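October
By the Mandagi bench group, Brarnomstead

4. Recording the pot-and-lid set

Read section 3 first if the arm has been moved or the table wiped down. Calibration goes stale faster than you'd think.

What this set is for. Tasitz (the policy) was trained on open containers only. Fine on bowls, fine on trays. Put a clear lid on and the object score drops, and we want to know how much of that is the glass and how much is glare on the glass. So: same pot, same object, lid on or off, lights changed between blocks. Target is 1,000 episodes over both conditions. Blocks of 20. Don't mix conditions inside a block, the splitter can't handle it and you'll be relabeling by hand.

4.1 Before you start

1. Clear the work area. Pot, lid and object only. Tools, tape and coffee go on the other table.

2. Check the cable at the wrist. It needs a wide loose loop out to the side. If it's pulled tight at the connector, back off and re-dress it before anything moves.

CAUTION: a tight cable will drag on the wrist during rotation. We lost a connector this way. Stop the arm, don't tug while it's live.

3. Start Mosura (the logger) and wait for the green line in the terminal. If it says "no clock" restart it. Twice if needed. Third time, reboot the PC.

4. Overhead lights on, blinds down. Daylight shifts across a block and wrecks the glare comparison.

5. Wipe the lid. Both sides. Fingerprints show up in the crops as texture and the model likes them way too much.

4.2 Setting the scene

6. Object in the pot, away from the center. Vary which side from one episode to the next. Don't bother measuring, the script estimates position from the lid-off reference shot.

7. Take the reference shot with the lid off. Key R. You need this for lid-off blocks as well, same key, no exceptions. An episode with no reference gets thrown out at export and you don't get a warning.

8. Lid on (skip for lid-off blocks). Seat it flat. A tilted lid moves the reflections and the grasp check will fail for the wrong reason.

NOTE: if the object touches the underside of the glass, pick a smaller one. Contact changes the way it looks and those episodes are not comparable to anything.

4.3 Running an episode

9. Hands off the table. Key S to start.

10. Bring the arm down slow to the pregrasp pose. Watch the fingers, not the screen. They have to clear the rim without knocking the lid.

CAUTION: glass. If a finger lands on the lid, hit stop. Do not try to finish the episode. Check for chips before you touch it with bare hands.

11. Close at low force. High force slides the pot and the lid rattles, and you get motion blur in the exact frames we need.

12. Hold still for 2 seconds. Mosura marks the hold by itself and the label frame is pulled from the middle of it. Move early and theres no label frame.

13. While holding, look at the live view and enter the visibility code:
 a - object clear through the glass
 b - object partly covered by glare
 c - can't find it
Code what you see on the screen, never what you know is in the pot. This is the whole point of the set. If two people are running, one codes and the other drives, and the coder shouldn't watch step 6.

14. Check the label frame when it pops up. Pot at the gripper, lid on, and the contents judged on their own. Light streaks on the lid are fine, keep them, as in the frame below where there are bright ones along the lower front and the light blue object still shows through. Finger near the rim is also fine. Code a in our book, some of you will want b, ask if it bugs you.
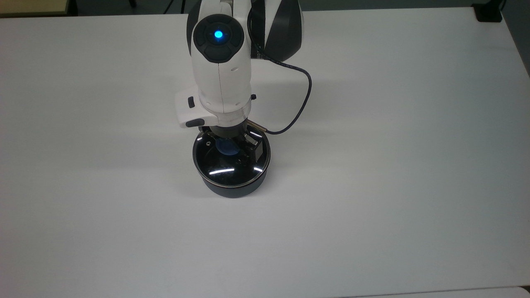 15. Accept with Enter or reject with X. Rejects stay on disk with their code, so don't delete the folder. We use the reject rate per lighting setting as a result of its own.

16. Open the fingers, raise the arm, wait for it to park. Then move the object and go back to step 6. At the end of the block, save, change the lights per the sheet, and write the new setting in the log before the next S. Forgot to write it? Mark the block "light unknown" and rerun it latter.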